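I have been in a lot of tidy kitchens this year, and I keep coming home fonder of the ones where the chopsticks live on the table.

My cousin redid her place in October, and everything went behind a door. Forks in a drawer, spoons in a smaller drawer, chopsticks in a long box inside a third drawer with a very soft hinge. She spent 2,000 on the drawers alone, and they are lovely drawers. But when six of us sat down to eat, somebody was up every few minutes opening the wrong one, and the noodles didn't wait for us.

Rodrigo Iglesias, who wrote the old household column in the Escobar newsletter, used to argue that a table should be "half set at all times." I thought that was fussy when I was younger. Now I think he was being kind to tired people. If you come in late and there's something in the pot, you shouldn't have to hunt for anything — you should be able to pull out a chair, reach over and start.

I know the case against it. Dust, mostly, and the feeling that a bare table is a rested table. Fine. Rinse the holder when you rinse the dishes, and choose one with holes so it can drain and dry. Mine cost 3 dollars and has outlived two sets of bowls.

And please, put a cloth down, one with flowers on it if you like flowers. A plain table is handsome, but a printed cloth forgives a drop of soy sauce.
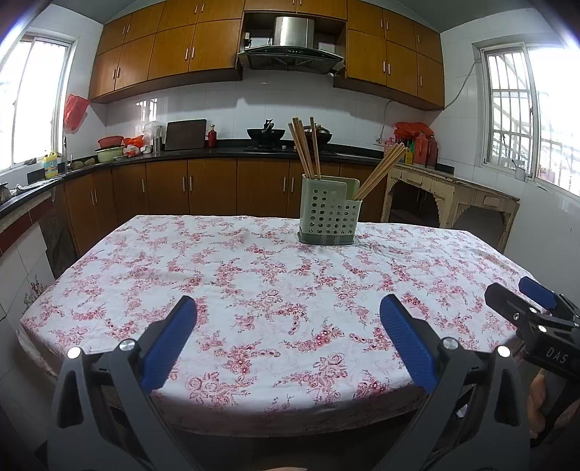 *Chopsticks in a green caddy on a rose-print tablecloth, with a wok on the counter behind.*

I'd give up a good deal of drawer space for a table like this one. Guests can see where things are, children can help themselves, and the cook gets to stay in her seat once she has finally sat down in it.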